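4.2 Where the laundry waits

Most studies of housework treat laundry as a job with a beginning and an end. Our diarists in Clovdale and Horwood, who made 3149 entries between them, describe something closer to a long commute with several changes. A garment leaves a container, gets as far as a chair or a rail, and may stay there long enough to be considered furniture. We call these places halts. Figure 2 shows a living room in which seating and clothes rail share the work.
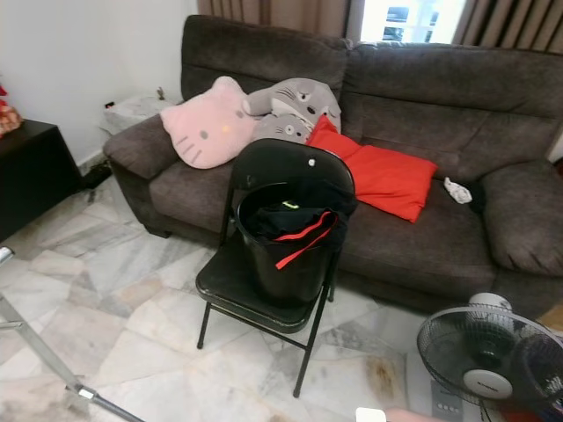
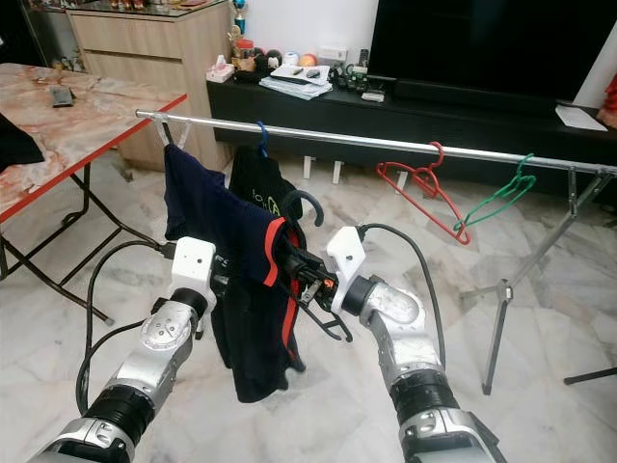 Figure 2. Halts in a living room: a folding chair holding a bucket with a garment in it (first picture), and a rail with shirts and empty hangers (second picture).

Aileen Tiongson objected, on reading a draft of this section, that we had made a grand theory out of people not putting their shirts away, and that her own rail had been up since February without anyone calling it a halt. She also pointed out that a folding chair is the only seat in most homes that can be given to the laundry without an argument. We have kept the theory and adopted the point about the chair.

The diaries bear her out. Of the 529 entries that mention a seat used for clothes, very few concern a sofa, and those that do tend to be apologetic in tone. Sofas belong to guests, cushions and plush animals, in an order of precedence that varies by household. The folding chair has no such constituency. One Horwood diarist referred to hers throughout as "the clerk."

Empty hangers gave us more trouble. Beyene's scheme for coding household storage counts a hanger as in use only when something is on it, and by that measure a good part of any rail is idle. Our diarists disagreed, often at length. A bare hanger on the rail was a place being saved, and moving it to the closet was reported by 40 of them as a discourtesy. Color came into it too: wire ones were swapped about freely, while a favorite plastic one might be searched for through the whole house. We therefore coded bare hangers as reserved and dealt with the closet separately in 4.3.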